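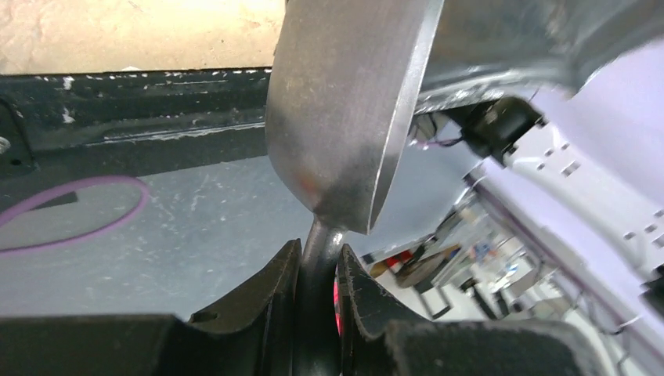 Heddale kitchen library opens its doors for the winter with 2,193 items to borrow

Tue 12 November

Ladles, jam pans, cake tins, fish kettles and a very large colander are all ready to go out on loan in Heddale, where the town's kitchen library has opened for its first full winter. Anyone living in the town or the villages nearby can join, choose what they need from the shelves and take it home for up to 9 days.

The library is run by Bresier, a small charity that collects used kitchenware and puts it back to work. It began in February with one shelf of baking tins and a handwritten sign. There are now 2,193 items on the list, nearly 2,000 of them given by households in Heddale and the rest passed on by cafés, a school kitchen and a village hall that was having a clear-out.

"We hoped people would bring us a few saucepans," said a spokesperson for Bresier. "What came through the door was the whole history of cooking in this valley! There are ladles here that have served soup at more suppers than any of us could count, and they are still lovely to use. We can't wait to see them going out again."

Most of the stock is well used, and the charity is happy to leave it looking that way. Scratches and dull patches stay. Everything is washed and looked over before it goes on the shelf, handles are checked, and anything that wobbles is set aside for the mending bench. Spots of rust on steel are dealt with at the bench too, usually with a bit of scrubbing and a wipe of oil. Pieces that can't be made safe for food are kept for the potting shed at the allotments, where an old scoop is always welcome.

Big serving tools have been the surprise favourite of the year. Very few homes need a deep ladle every week, but almost everyone needs one at some point, for a birthday, a funeral tea, a batch of marmalade or a bonfire supper. The library now keeps a whole section for them, sorted by the size of the bowl and the length of the handle, so that borrowers can hold a few and find the one that feels right. (A long handle is a blessing with a deep pot. A short one is much easier for smaller hands.)

Soup for everyone

To mark the opening, Bresier is joining up with Văn, the noodle and soup kitchen on the market square, for an evening of cooking with borrowed pots and spoons. Văn's cooks will make two big broths, one with beef and one with mushrooms, and will show how they skim, strain and serve from a large pot without splashing half of it over the worktop. Visitors can try the tools for themselves and take them home on loan the same night. Bring a bowl if you can.

"We cook in big pots every day, so we know what a good ladle is worth," said a cook at Văn. "It should feel steady when it's full. Come and try a few, and come hungry."

Further sessions will follow through the winter. A preserving afternoon is planned for when the Seville oranges arrive, and there will be a pancake morning for families, with as many frying pans as the library can spare. The mending bench is open to all during normal hours, whether or not you are a member. Loose rivets, stiff tin openers and blunt graters are all fair game.

How to join

Membership costs £6 for the year and covers everyone at the same address. Bring something that shows where you live and you can borrow straight away. Items can be booked ahead at the desk, and this is a good idea for the jam pans and the largest roasting tins, which are already in demand for December. Please return things clean and dry. If something gets dented or a handle comes loose, just say so when you bring it back and it will go to the bench. There are no fines for honest wear.

Donations are welcome too. The library would especially like sieves, measuring jugs, steamers and stockpots with their lids. It has plenty of potato mashers for now, thank you, and can't take knives or anything electrical.

The shelving and the long worktables were supplied by Dultance, the local workshop that fits out community spaces with second-hand furniture. Dultance will be adding a lower set of shelves in the new year so that heavier pots can be reached without lifting them down from a height.

Notes for editors

Bresier is a charity based in Heddale. Reporters are welcome to visit during opening hours, and borrowers are available for interview by arrangement. Please contact the library desk in the first instance.

ENDS

We use cookies to help this website work and to see which pages are read. Accept all | Reject all | Manage settings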